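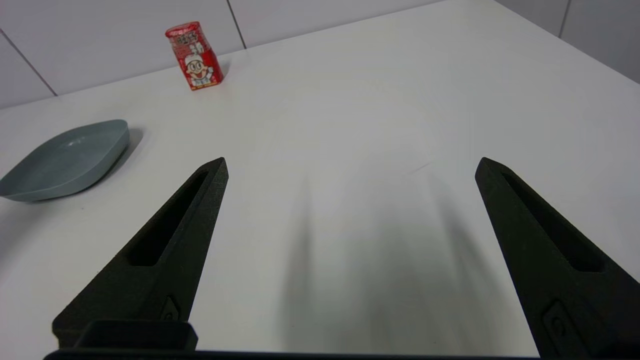
ROBOTS AND MACHINES

How does a robot pick up a drink?

Reach out and grab the nearest cup. Easy, right? You probably didn't even think about it! Now imagine you have only two fingers, no thumb, no skin and no idea what a cup is. That's the puzzle the Prudell Robot Club has been working on, and it's a really good one.

The club's robot arm is named Gidura. At the end of the arm is a gripper, the part that does the job of your hand. Gidura's gripper has two black fingers that spread wide apart and then close together, a bit like a crab's claw. Each finger gets narrower toward the tip, so it can reach into small spaces.

The job

The club calls its project Snack Time. Gidura has to find a small red drink carton standing on a white table, pick it up and set it down on a gray-blue plate. If the carton lands on the plate and stays standing, the whole room cheers (and it's a loud room).

Why a carton? Well, cartons are tricky! Squeeze too softly and it slips. Squeeze too hard and you get a squashed carton and a sticky robot. People feel how hard they are squeezing because our skin is full of tiny sensors. Gidura doesn't have skin, so the students have to work out how far the fingers should close and put that number in the program.

Eyes on the wrist

Where are your eyes? On your face, of course. Gidura's eye is a little camera down near the gripper, so wherever the hand goes, the eye goes too. Imagine having an eyeball on your wrist! You could look under the couch without bending down.

A camera sees shadows as well as things. On a white table, a robot's own fingers can make big blurry gray shadows, and a computer might mistake one for something to pick up. The students had to teach Gidura to ignore them.

Practice, practice, practice

Gidura learns by being shown. A student steers the arm through the whole job while the computer records every move. Then they do it again, starting with the carton in a new spot. The club recorded 160 turns before February 2019, when Gidura had its first try alone. It got the carton onto the plate 83 times that month – and dropped it plenty of times too!

"My favourite part is when it misses," says coach Manouchehr Akbari. "Then everybody has a theory."

Try it yourself

Grab two wooden rulers and an empty drink carton. Hold one ruler in each hand and use only the tips to lift the carton onto a plate. Got it? Now close one eye and try again. Which part of the carton is easiest to grip, the top or the middle?

Word to know
Gripper: the part of a robot that holds things.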